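I've put off writing up the drinks corner for ages, mostly because it seemed too small a thing to deserve a page of its own. But three people have asked me since July how I keep cans tidy without buying a second fridge or a proper bar trolley, so here we are, and do put the kettle on first because I do go on a bit!

## What you'll need

- a small shelf or riser with a wooden top and a metal frame (mine is the Follent, but any sturdy one will do)
- a damp cloth and a dry one
- felt pads, if your table marks easily
- whatever cans you've got in

## Setting it up

Start by clearing the table completely. I know it's tempting to shuffle things along as you go, but you'll only end up wiping round them. Give the surface a good wipe, dry it, and stand the shelf where you think you'd like it. Then leave it there for a cup of tea and see whether you keep knocking it with your elbow. I moved mine twice.

Check that it doesn't rock. Press gently on each corner of the board in turn, and if one dips, slip a felt pad underneath the foot on that side. Mine needed two pads, one on top of the other (the table is older than I am, and no flatter).

Now for the cans. I like to keep them in little groups of three, with the ones we drink most at the front of the group and the odd ones behind. Six out at a time is plenty for us, and the rest of the box can stay in the cupboard until they're wanted. 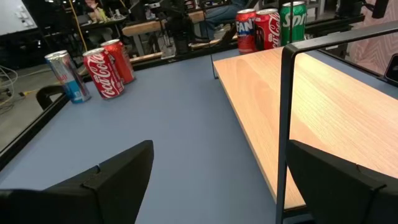 *Pale wood and black metal on the blue-grey table, with a Coca-Cola among the cans.*

Leave a bit of bare table in front of the shelf. You'll want somewhere to put a glass down while you pour, and it makes wiping up far less of a chore. My shelf stands 19 cm high, so do measure your tallest can before you buy one, especially if you're fond of the slim sort, and allow a finger's width on top for getting your hand in.

## Keeping it nice

Once a week I lift everything off, run the damp cloth over the board along the grain, and dry it straight away. Sticky rings come up with a drop of washing-up liquid in warm water. The metal only wants a dust.

If you're filling up before guests, bring the new cans in behind the old ones so that nothing lingers at the back until Christmas.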